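Stitedcombe Community Kitchen
Minutes of the general meeting, 2025-01-10

Abla Khasawneh took the chair and opened the meeting. The November minutes were approved with one correction — the delivery from Gadska came in two loads, not one.

Marker boards. The yellow-edged type was agreed on as the one to use for daily notices. Members are asked to keep to it. 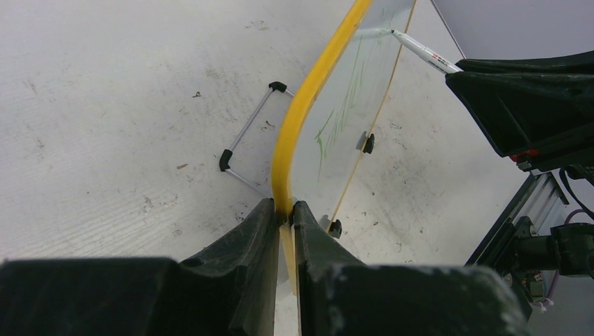 Minutes, No. 30

Accounts. The balance stands at $3,360. The freezer repair by Atallah cost $1,390 and has been paid. A second quote was not sought, and Mr. Gurlow asked that this be noted.

Freezer. The door seal is still stiff in the mornings. Atallah will look at it again at no charge.

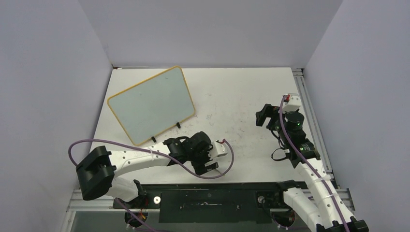 Opening hours stay as they are until spring. A later start on Saturdays was raised and put off to the next meeting. Nearly 10 households have asked for evening pickup, and Ms. Khasawneh will write to them.

Keys. The spare for the side door is missing — whoever has it should hand it in at the desk.

Meeting closed at 8:40 p.m.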